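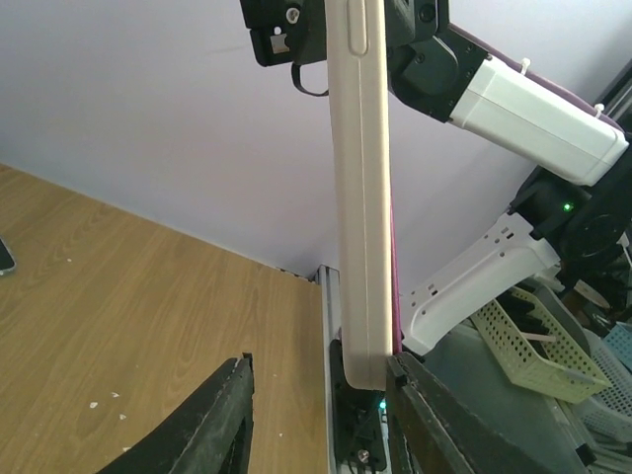
Pacita Dizon, clinic trainer at Saludo

Support > Patient Records > FAQ
3 min read

Do I need a new login for Trorkata?
Nope! Your old one works. I kept mine, and I've had it forever.

Can patients check in by phone?
Yes – they get a text the night before and fill out their forms at home (or in the parking lot, like I do). 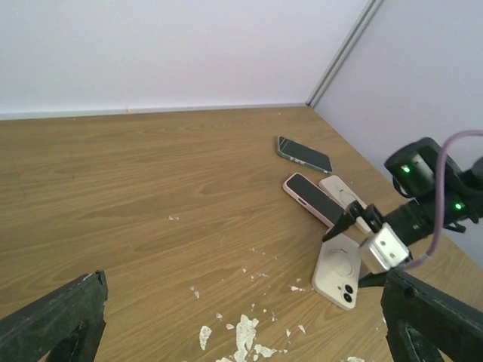
Four smartphones on a tabletop.

Will my old charts move over?
All 282 of ours did. Scanned faxes take longer, so give those a day.

Who do I call if I'm stuck?
Extension 1732. You'll get me or Wing-yan Liu, and we both love a good puzzle!

Comments

marnie_k: Does the text go out in Spanish too?
Pacita: It does, just set it in the patient's profile.
frontdesk2: Extension was busy all morning :(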